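How to tie a suture knot that stays put

Plarncombe skills pages, knots and closures, part 9
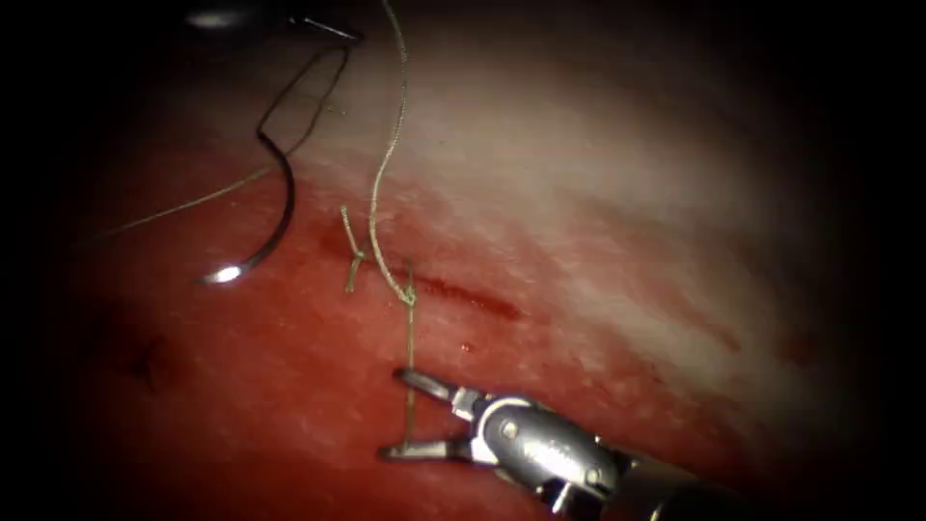
How many throws does a knot need?

Three is the usual starting point for a braided thread, and four or more for a slippery single-filament one. Go by what the packet and your own supervisor tell you, and treat any page that gives one number for every thread with suspicion, including the older version of this one.

I have been on the receiving end of a lot of knot advice. Much of it contradicts the rest, and a fair bit comes from people who have never gone back to look at their knots under a magnifier. What follows is the instrument tie as I teach it on practice tissue. It is for trainees working under supervision, and it won't make you ready for a patient.

Before you start

Pass the needle through both sides of the cut, the same distance from the edge each time. Pull the thread through until a short tail is left on the far side. Most beginners leave far too much tail, then wonder why the driver keeps losing it. Two or three centimetres is enough on a bench pad, and less will do in a tight space.

Know where your needle is. Park it in view, off to one side, with the point away from anything you care about. Katherine Marulanda makes her groups say the needle's position aloud before every knot. I thought this was silly until I tried it and got it wrong.

First throw

Lay the driver over the cut, between the long strand and the tail. Wrap the long strand twice round the closed jaws. Open them, take the very end of the tail, and draw it back through the loops. Now pull the two ends in opposite directions, flat along the tissue.

Stop when the edges touch. You'll read that the first throw should be "snug", a word that has ruined plenty of good practice pads. If the tissue puckers or goes pale along the line, you have pulled too hard. Slacken it off and do it again.

Second throw

Wrap once, the other way round. Take the tail, pull through, and cross your hands the opposite way from before. That gives you a square knot. Wrap the same way twice and you get a granny, which may look fine until it is loaded. Don't lift the strands while you tighten, or the first throw will ride up.

Third throw and after

Repeat the first direction with a single wrap. Add more if the thread calls for it. Some people pile on extras for comfort, and all that does past a certain point is leave a bigger lump.

Handling the thread

Grip the tail by its end and the long strand only where you mean to cut or throw away. Metal jaws bruise thread, and single-filament kinds suffer most. A kink near the knot is worth a second look. It may be harmless curl from the packet, or it may be a crushed spot. If you plan to carry on with a running stitch, and you can't tell which, I would start again with fresh thread.

Cutting

Trim the tail to a few millimetres. Too short and the knot can work loose, too long and it pokes at whatever lies next to it. Leave the long strand alone if you are going on down the cut.

Checking your work

Tug gently on each side of the closure, well away from the knot. Then look at the knot from the side. Leonie Sperling asks for 12 knots in a row before she'll comment on any of them, and I've come round to that — one good knot proves very little.

Next part: the running stitch, due in April.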